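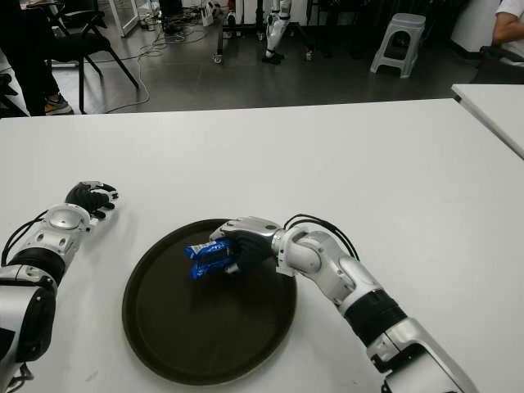
How do I stop my sourdough starter from taking over the kitchen?

Posted by Rafsan Sikder in Bread and Baking

I was given a starter in March by my sister-in-law, who described it as low maintenance. She has also used that phrase for her dog, who has eaten two of my shoes.

The instructions say to throw out half and feed the rest every day. I can't bring myself to throw it out, so I've been putting the extra in jars. The jars also want feeding. I weighed the whole collection last night and I have 2000 grams of the stuff, in a household of two people, one of whom prefers rice.

I bake a loaf on weekends and it's decent, a bit flat. What I'd like to know is how little starter I can keep without killing it, and whether it can live in the fridge. I'd also take suggestions for the surplus that aren't pancakes. We have had the pancakes.

Hashini Weerakoon

You're running a boarding house. Pick the liveliest jar and keep two tablespoons from it. Everything else is discard, whatever you've been calling it.

For someone who bakes once a week, the fridge is the right home. Feed the small amount with equal weights of flour and water, leave it on the counter for an hour or so, then put it in the cold with the lid resting on top, not screwed tight. Take it out the evening before you bake and feed it. If it hasn't doubled by morning, feed it again and wait. A flat loaf often means the starter went in sleepy, so this may fix that too.

Gray liquid on top is fine. Stir it in or pour it off. Pink or orange streaks, or fuzz, and the whole jar goes in the trash, no funeral. 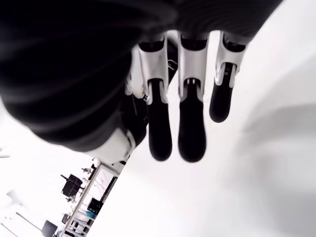
As for the surplus, crackers use up the most for the least effort. Mix a cup of discard with a cup of flour, a quarter cup of soft butter and half a teaspoon of salt. Chill it, roll it thinner than seems reasonable, cut it up, and bake at 350 until the edges brown. Rosemary helps. My kids eat them by the fistful and have no idea they're a disposal method.

Don't pour the rest down the sink. It sets in the pipes and then you're meeting a plumber.

Dinesh Weerasinghe

just buy yeast

Fathima Jayawardena

Agree with Hashini on nearly all of it, but I'd smear a thin layer on parchment and let it dry completely before you cut down to one jar. Crumble the flakes into an envelope and put it in a cupboard. I dropped my only jar on a tile floor once and was very glad of that envelope. It took four days of feeding to wake up.

Also, 900 grams of my own surplus went into the compost last spring with no complaints. Bury it well or the raccoons will find it.

And don't give the extra jars to friends. You know how you got yours.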